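# About Vemovach

We're a small pottery and tableware school, and we are a little crazy about bowls! Vemovach started one July with 3 students, a borrowed kiln and a shelf of mismatched dishes that people kept asking to buy. These days there are around 60 of us coming through the door each season, and the dishes have taken over the building.
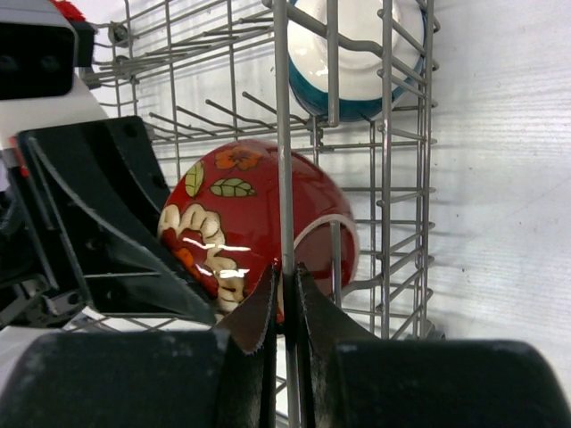

*Reading time: 2 minutes*

Red glaze is a bit of an obsession here. We love it deep and really shiny, with flowers on the outside of the bowl where your hands go, and petals raised enough to feel with a thumb. The teal and white pieces have their own fans (there's a friendly rivalry, and it gets loud at lunch).

Everything we make or collect gets used. Soup, rice, cut fruit, whatever somebody brought in. Then it all goes through the sink and into the rack, and that's where new students often fall for a piece, because a bowl on its side shows you the foot ring and the underside, the parts a potter fusses over most.

Our beginner course is called Brilow and runs for 12 weeks. Julell is the decorating course, all brushwork and slip, and you can take it without ever having touched a wheel. Both end with a shared meal, and yes, you help with the dishes! Plain white, red with flowers, blue patterned all over the inside: they all stack up together and we like them that way.
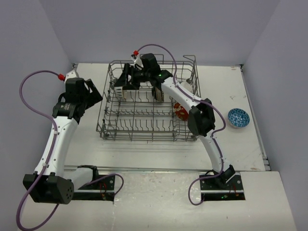
I-seul Sung wrote to us after the last Julell meal to say that she had gone home and moved her good bowls down from the top shelf, and that she now eats cereal out of the blue one every morning. We were so happy to read that.

Qian, our open studio, has 32 places and you can drop in without booking. Bring an apron and a bowl you like.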